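Skamley 35 mm Carburetor Gasket and Float Bowl Kit

193 in stock, ships next morning if you order before 3

I've been selling this kit for two-stroke singles since I had a bench in my garage, and it's still the one I reach for on my own bike. You get the bowl gasket, the float needle and its seat, the overflow hose and a little bag of o-rings (keep the spares, you'll want them!). It fits the Skamley 35 and the older Jumer body with the brass plug. It does not fit the Ankrah, so please check the casting on yours before you order.

Hartmut Sauerland wrote in to ask if the needle can stay in when you only change the gasket. Sure, if the tip has no ring worn into it. I change mine every 3000 miles anyway.

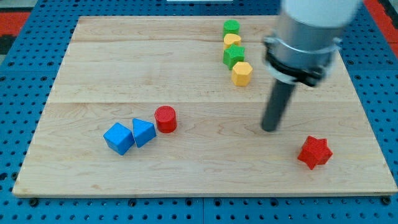
Float height is where most people get into trouble, so take your time with it. Pull the carb, drain the bowl and set everything down somewhere flat. I like a plain wooden board for this, and if your bench top is perforated metal you really do want a board over it, or the tiny o-rings will find a hole. Then hold the body on its side and bend the tang a hair at a time.

Also sold with the Brandanex fuel filter, see the bundle price at checkout.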